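4. Préparer le poste d'emballage

Ce chapitre concerne le poste installé sur le plan de travail de la cuisine ou de l'arrière-boutique. Si vous utilisez la table haute Plelberg, passez directement au chapitre 5.

4.1 Choisir et nettoyer la surface

1. Libérez une longueur de 100 cm de plan de travail. Une longueur plus petite est possible pour les enveloppes, mais pas pour les feuilles d'emballage.

2. Essuyez la surface avec un chiffon à peine humide, puis avec un chiffon sec. Attendez que le plan soit complètement sec avant de poser le papier ou le plastique.

3. Passez la main à plat sur toute la surface. Les miettes et les grains de sel font des petites marques dans les feuilles brillantes.

Remarque : sur un plan marbré, le ruban transparent est très difficile à voir. Prenez l'habitude de chercher les morceaux tombés avec le bout des doigts.

Attention : ne placez pas le poste à côté de la plaque de cuisson, même éteinte. Le plastique brillant se déforme avec la chaleur.

4.2 Placer le dévidoir

1. Posez le dévidoir vers le fond du plan, du côté du mur. Laissez entre les deux un espace de 4 cm au minimum, pour ne pas frotter le papier peint quand vous tirez le ruban.

2. Tournez le dévidoir en biais. L'avant, où se trouve la partie coupante, doit regarder vers vous et vers la droite. Les personnes gauchères font le contraire.

3. Appuyez une main sur l'arrière arrondi et tirez 13 cm de ruban avec l'autre main. Si le dévidoir glisse, nettoyez le dessous et recommencez.

4. Vérifiez que le rouleau tourne librement dans son logement. Le modèle Sedetti accepte les rouleaux à petit mandrin. Pour les rouleaux Akpalu à grand mandrin, il faut ajouter la bague fournie.

Attention : la lame coupe aussi les doigts. Pour nettoyer la colle restée dessus, utilisez une brosse sèche et jamais l'ongle.

4.3 Poser la feuille d'emballage

1. Sortez une seule feuille du paquet et posez-la devant le dévidoir, le côté brillant vers le bas si l'objet est fragile, vers le haut si vous voulez seulement le couvrir.

2. Mettez un bord long bien droit sur le plan. Ce bord sert de repère pour tout le pliage.

3. Lissez la feuille en partant de ce bord, avec la paume, sans appuyer fort. Une feuille rose pâle comme celle de la photo garde facilement les plis et peut former une bosse au milieu. Dans ce cas, soulevez le côté opposé au repère, secouez doucement et reposez.
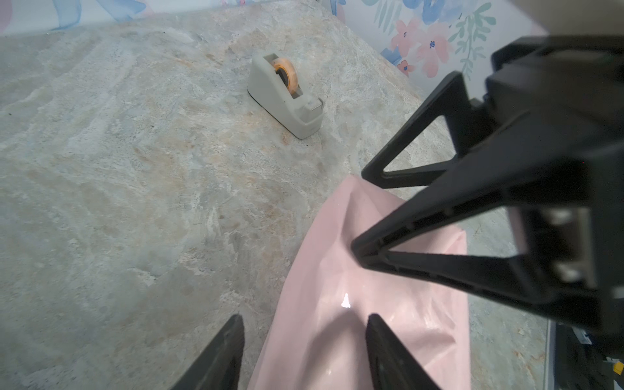 4.4 Fermer le paquet

1. Placez l'objet au centre de la feuille et ramenez le bord droit par-dessus, puis l'autre bord. Les deux bords doivent se couvrir sur 2 cm.

2. Collez d'abord le milieu, ensuite les extrémités. Un seul morceau de ruban par endroit suffit.

3. Retournez le paquet et repliez les pointes vers l'intérieur. Si une pointe reste ouverte, ne tirez pas sur le ruban déjà collé : il arrache la couche brillante.

Remarque : la feuille tient mal avec le ruban de papier. Utilisez seulement un ruban adhésif transparent.

4.5 Ranger le poste

1. Repliez le début du ruban sur lui-même pour le retrouver la prochaine fois.

2. Remettez les feuilles non utilisées à plat dans leur pochette Kokent, et pas roulées.

Guide rédigé par Houshang Karimi, révision de décembre.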